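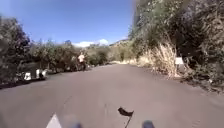
The Cornau road on Sunday morning, looking uphill, with the bushes right up to the pavement.

If you've driven up to Hulmont lately with your windows down, you've probably heard leaves slapping at your side mirror. I have, and I grew up on this road, so I like to think I know where the edges are. Well, good news for the mirrors: the county has finally put the Cornau road on its brush-cutting list, and the work starts in April.

I got wind of it at the Fotatow feed store, where a notice went up next to the register (under the one for the missing goat, who is home again, by the way). The plan covers the whole stretch from the Nutsugah turnoff to the top of the hill at Hulmont, 9 miles in all, and crews will cut back both sides. After that they'll scrape the dirt and dead stuff off the edges so the pavement gets its full width back. The notice says the contract comes with 355 hours of labor, which sounds like a lot until you walk the road and see what they're up against.

So I walked it. Not all of it, I'm not crazy, just the straight part where it starts to climb. It was a beautiful morning, with a clear blue sky, and I had my coffee in a travel mug and nowhere to be until lunch. The growth is thick on both sides, all kinds of green, and there's hardly any margin left between the plants and the road. Just a thin bit of dirt and dry litter. My dad used to push a wheelbarrow along the shoulder here without ever touching the blacktop – good luck doing that now!

The road surface itself is a patchwork of light and dark, and I asked about that too. No repaving this year. The county office told me on the phone that the brush comes first and the surface gets looked at afterward, once they can see where the pavement ends. I'd been hoping for a different answer, but the lady was very nice about it and she did call me back, so I'm not going to complain too loudly.

Not everybody is thrilled. There are 209 signatures on a petition asking for a gentler cut, mostly from folks on the Nutsugah end who like the shade and the birds. I signed it myself, and I also want the road cleared, and I don't see why I can't have both. What the petition wants is pretty reasonable: leave the taller growth standing where it isn't blocking anybody's view, and don't do the whole thing with one of those big flail mowers that leaves everything looking chewed. A woman ahead of me in line at the feed store said she'd chain herself to a bush. She was laughing when she said it. Mostly.

The other thing people keep bringing up is walkers. There's always somebody on foot out there, whether it's kids cutting down to the bus or people going between the houses, and when a truck comes along you have to back yourself into the leaves. I did it twice on my little outing and came home with twigs down my shirt. Having even a couple of feet of open ground to step onto would make a big difference, especially on the way down, when drivers tend to pick up speed. That hill does it to everyone. It does it to me.

If your place fronts the road, the county is asking you to move anything you've got sitting along the edge before the crews come through. That means planters, cans, marker stones, the cooler you sell eggs out of, all of it. It's easy to lose track of what's under those bushes, so go have a look with a rake. Anything left behind will be set up on the bank if they spot it, but they're not promising they'll spot it. Owners can also ask for up to 80 feet of their frontage to be trimmed by hand. You do that with a form, and the forms are at the feed store and at the Hulmont library, in the tray by the door.

While the cutting is going on, expect one lane and a flagger from eight in the morning until four in the afternoon. School buses get waved straight through. Everybody else should bring some patience or go around by the river, and I'd leave yourself a little extra time if you pick the river, because that road isn't any wider.

The cut brush will be chipped, and the chips are free if you bring your own truck and shovel. They'll be piled in the gravel lot at the Nutsugah turnoff. I've already told my sister I'm borrowing her pickup.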